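Cimum is a consultancy for industrial and commercial flooring. We specify, test and inspect floor screeds, resin coatings and timber surfaces for clients who need a written result they can hand to a contractor or an insurer. We don't lay floors and we don't sell materials.

## What we do

Most of our work falls under one of these headings:

- moisture surveys before a covering is laid
- flatness and level surveys of new slabs
- slip resistance testing, in use and before handover
- failure reports on blistered, cracked or lifting floors
- written specifications for tender

Moisture work takes up the largest share of the year. A slab that looks ready at the surface may still hold water at depth, and a vapour-tight covering will trap it there. We drill and sleeve the slab, leave the probes to settle, and read them on a fixed schedule. Readings are reported with the air temperature and humidity at the time – a figure without them is of little use to anyone.
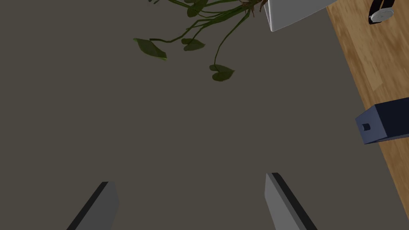

Flatness is measured with a 2 m straightedge for small rooms and by optical level for larger areas. We agree the tolerance with the client before we visit. Where none has been agreed, we report the deviations and leave the question of acceptance to the parties.

## How we started

The firm was set up by Roel Mertens, who had spent his early career in the screed trade and later ran the materials bench at Bjarnason, a maker of cement additives. The first office was a single room in Dastholm with a drying oven and a set of scales. The laboratory moved to Konholm when the oven work outgrew the room, and the Dastholm address was kept for survey staff and records.

We still hold the reports from the first years on paper. Clients who need a copy should quote the job number, or the street name if the number has been lost.

## The laboratory

Konholm handles core samples, adhesion tests and wear tests. Cores are accepted at 50 mm diameter as standard. Larger cores can be taken, but please ring first, as the holding rig has to be changed over.

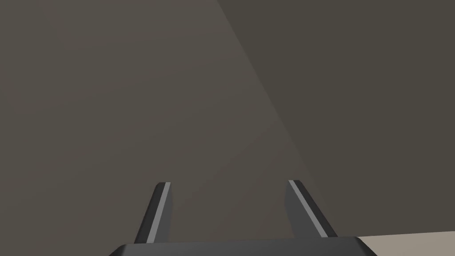 Samples should arrive sealed in two layers of film, with the position and depth written on the outer layer. Unmarked samples are stored until the client confirms where they came from. We don't guess, and we don't test them in the meantime. Fees for standard tests are listed on the price sheet, which is revised each January.

## Timber surfaces

Timber came later and is still the smaller side of the business. We measure moisture content across and along the boards, check the expansion gaps at the walls, and record the finish and its condition. The same methods are applied to worktops and tables when a joiner or fit-out firm asks for them.

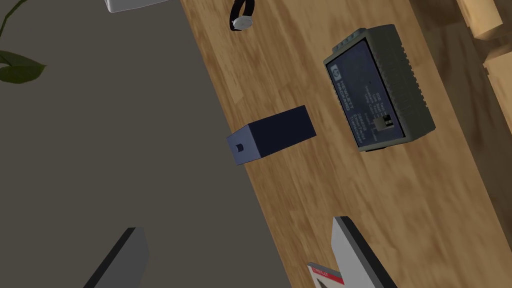 *Light-brown tabletop with streaks and knots in the grain.*

## Contact

Survey bookings are taken by the Dastholm office. Samples go directly to Konholm, where the delivery door is open until 4 pm, except on Wednesday, when it closes at noon.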